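Lollbridge Shoe Size Charts
README and data card, version 2

If you have ever wondered why one brand's 9 is another brand's 10, welcome! Lollbridge is a collection of 340 printed shoe size charts, typed up by hand and turned into one tidy table. The charts come from mail order catalogs, store leaflets and the insides of box lids, and the newest is from 1999. I've been collecting these for ages and I still get a kick out of every new one.

What's in the folder

charts.csv has one row for each size on each chart, with 25 columns.
sources.csv tells you what kind of paper each chart came from and what shape it was in.
notes.txt holds the odd bits: footnotes, pencil marks, and one long rant about half sizes that a store had printed in full.
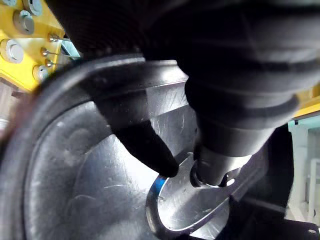
Round metal plate, close up.

How sizes are stored

Every size is kept just as printed, in the column size_raw. Next to it is length_mm, the foot length in millimeters, filled in only when the chart gives a length. I never guess! If a chart has only letters for width, you get the letters. The Skiment leaflets are great fun here, with a width system that runs backward from everybody else's, and I left it that way (see the width_order column before you sort anything).

Children's sizes start over partway through on most US and UK charts, so please use the age_group column too. Skip it and a toddler's 10 will land right beside a grown-up's 10.

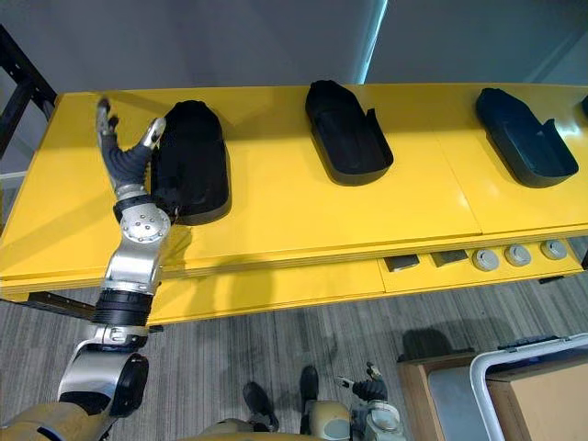
One reader wrote in to say that the Hutenon charts mix up foot length and insole length, sometimes on the same page, and asked for a flag. Great catch, and it's in this version: look for length_type, which can be foot, insole or unclear.

Known gaps

Winter boots are thin on the ground, and so are dance shoes. The Fröhlich catalog pages were badly faded, so many of their widths are blank. Scans of the originals are too big for this folder.

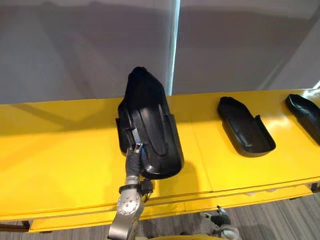
Please don't use length_mm to work out how long a shoe is on the outside. It's the number I get the most mail about. A boot-like form with a narrow rounded toe, like the big black one on the yellow table, has walls and a toe shape that foot length says nothing about. If a chart does print an outside length, it goes in outer_raw, and I'd love more charts that have one.

Sharing

Use it for anything you like, and keep this file with the data. Corrections are very welcome, one chart per message, with the chart_id in the subject line.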